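Every shared workshop has one build that is always 14 days from finished. Ours at Tirnel has been there since July, and I've stopped wishing it would end.
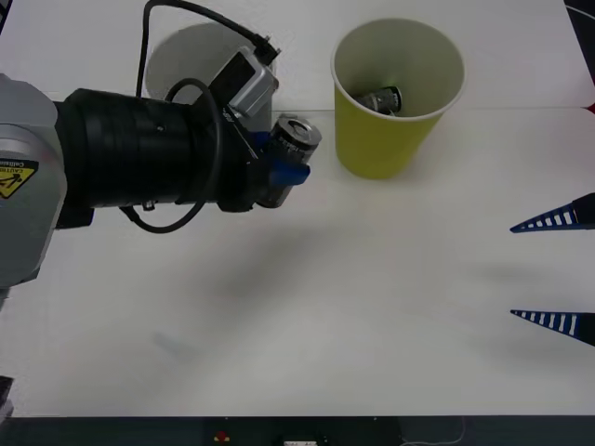
People want a home robot to be clever. I'd settle for one that minds its wiring. Give an arm two blue fingers and a can to hold, and I'll still be watching that black cable looping over the joint — slack is a design decision, usually made by default. Spend the next 500 on cable clips.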